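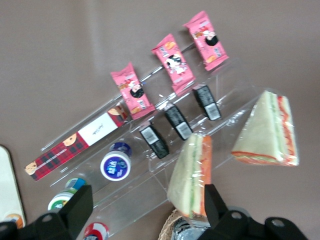 Luminița Hodoroagă

Snack counter check, Bingate front desk
Date of check: 4 February 2022
Checked with: Girish Katiyar

I do this one on paper first and type it up after, so the comments are short in places. OK means no action. Fix means it goes on the list at the bottom.

STAND

Stand sits flat, does not rock: OK
Pushed each tier at both ends. No movement.

Panels free of cracks and chips: OK
Ran a gloved finger along the front lips. One rough spot on the bottom tier, too small to catch a sleeve. Look again in May.

Joints sound: OK
No glue lifting. Please keep using the soft cloth and plain soapy water – the spray from the cleaning closet clouds clear acrylic and we have already lost one stand that way.

Placed back from the counter edge: Fix
The stand goes on the table at an angle, which is fine for people coming in from the side door, but one corner was too close to the edge. Girish moved it in while I was there. A strip of tape on the tabletop would settle this for good.

PACKAGED SNACKS

Wrappers sealed, crimps not split: OK
Checked the pink biscuit packets on the top tier by hand, both ends of each. They lean on the back panel and stay up without help.

Small black packages, barcode label readable: OK
All of them scan. The print on the dark part is faint gray and hard to read under the counter light, so go by the white label and the stock sheet.

Long boxes lying flat: OK
The tartan cookie box is too long to stand up, so it lies along its tier. Nothing stacked on top of it, please. Steinar Steinarsdóttir asked if it could move to the top. No, a box that length could slide off the back.

Dates in order, oldest at the front: Fix
Two items behind newer stock in the cupboard. Swapped over. The stand itself was right.

Allergen sheet at the counter: Fix
The sheet is there but it is the old one. Sobia Baloch has the new version and will print it. Cookies, biscuits and sandwiches all need a line.

DRINKS AND SANDWICHES

Drinks closed, no leaks: OK
Tiers under the drinks felt dry.

Sandwiches within their time out of the fridge: OK
The times are written on the log, with initials. One set of initials could not be read. Write them so someone else can tell who it was.

Sandwich packs not pressed or torn: OK
Keep heavier drinks off the same tier when there is room.

PRICES AND PAPERWORK

Price list matches the till: Fix
The list says 2 for the biscuit packets, the till says something else. Ermelinda Nogueira to correct the till before opening.

Cleaning log filled in: OK
No gaps.

TO DO

1. Tape mark on the table for the stand – Girish
2. New allergen sheet – Sobia
3. Till price for biscuit packets – Ermelinda
4. Cupboard shelf labels, so new stock goes to the back – me

Items 2 and 3 have to be done before the counter opens again. The others can wait until the next check. Signed copy is in the blue folder under the desk.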